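Pesquisar no site
Pesquisar

Dicas para guardar em casa a frase de recuperação da carteira

Quem tem criptomoedas numa carteira própria recebe uma lista de palavras no momento da configuração. Quem perder o aparelho e a lista perde o acesso ao saldo. O lugar onde o papel fica merece o mesmo cuidado que se dá à escritura da casa.

Escreva as palavras à mão, a lápis ou com caneta de tinta permanente, em letra de forma. Numere cada uma. Não fotografe a folha nem a passe pela impressora da sala, que pode guardar cópia na memória.

A cozinha é má escolha. O vapor e a gordura estragam o papel em poucos meses, e as gavetas de lá são abertas por toda a gente. A garagem também não serve se tiver humidade – um saco com fecho e uma saqueta de sílica ajudam, mas a saqueta tem de ser trocada a cada quatro meses.
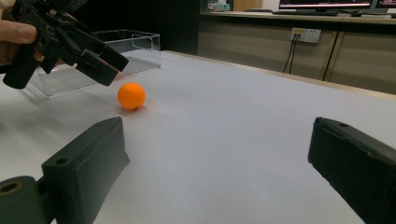 Para quem prefere metal, uma chapa de aço inoxidável e um jogo de punções de letras resolvem. Prenda a chapa no torno da bancada com um pano por baixo e dê uma só pancada firme por letra. Bastam as quatro primeiras letras de cada palavra nas listas mais usadas. Lime as rebarbas no fim. Uso punções de 4 mm; os de 8 mm ocupam espaço demais. O Uthai Phromma, que me emprestou o primeiro jogo, marca antes as linhas com um riscador.

Faça duas cópias e guarde-as em casas diferentes. Não escreva na capa o que está lá dentro.

Antes de transferir qualquer valor a sério, envie o equivalente a 100 reais, apague a carteira e recupere-a pela lista. Se o saldo aparecer, a cópia está certa. Se não aparecer, compare a ordem das palavras e repita com uma carteira nova.

Taner Aksoy
Atualizado em 18/7/26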